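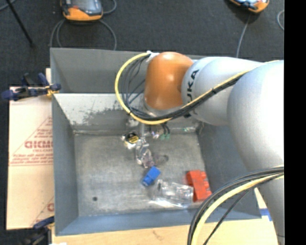
The Wear Zone

What a season of hard use does to a steel bin, and why the sloped wall goes first

A metal bin is the least discussed item in most packing rooms. It has no settings and no service contract, and it usually appears on the purchase order below the tape. Petronella Xaba, who buys equipment for the mail-order parts firm Donance, replaced 40 of them in March and kept the old ones long enough to find out where they had worn.

The pattern was consistent. Paint goes first on the inner face of a sloping wall, low down and near the middle. Small goods dropped over the rim strike the slope there, then slide. Hands and tools reaching for the last item in the bin drag along the same strip. The upper part of the wall stays smooth for years. The floor scratches everywhere, but evenly, and a scratched floor is mostly a cosmetic matter.

Sloped sides are a compromise. A straight-walled box holds more for the same footprint, and it stacks better if the rim is folded to suit. It also collects small packets in the right angle where wall meets floor, and a flat packet lying tight against a vertical wall is slow to pick up. A slope opens that angle. The packet can be pushed up the incline until one edge lifts. The cost is volume, and on a deep bin the loss is considerable.

Miyuki Ueda draws bins for Narkov, a sheet-metal shop that makes them to order. She works to an inside radius at the base of the wall and asks customers for the thinnest thing they intend to store.

"If they say screws, I can do almost anything," she says. "If they say labeled sachets, I want to see the sachet."

Surface finish is the second decision. A painted interior is quiet to look at and easy to wipe, and gives good contrast behind a pale item. Once it chips, the chips end up in the goods. Bare brushed metal has nothing to shed. Its drawback is glare: under a strong overhead light a brushed floor breaks into bright and dull patches, and a small white packet can sit in a bright patch unnoticed until the bin is supposedly empty. Ueda recommends moving the light before changing the finish.

At Donance the bins stand on wooden benches. Wood deadens the sound of parts landing and does not scuff the underside. It does let a loaded bin creep when someone leans into the rim. Xaba's team tried rubber feet, which left marks, and then a low strip screwed to the bench along the back edge. The strip stayed.

Tùng Đỗ, who runs the repair bench at Otton, refinishes worn bins for several local customers. His advice is to leave floor scratches alone unless a burr can be felt with a gloved finger. Chipped paint on a wall should be sanded back past the damage, feathered, primed and given 2 thin coats. One thick coat looks better on the first day and comes off in sheets.

He also suggests turning the bin end for end at each stock count, so that the opposite slope takes its share of the impact. Donance now does this. The bins carry a paint dot on one short side, and the dot faces the aisle in odd-numbered months.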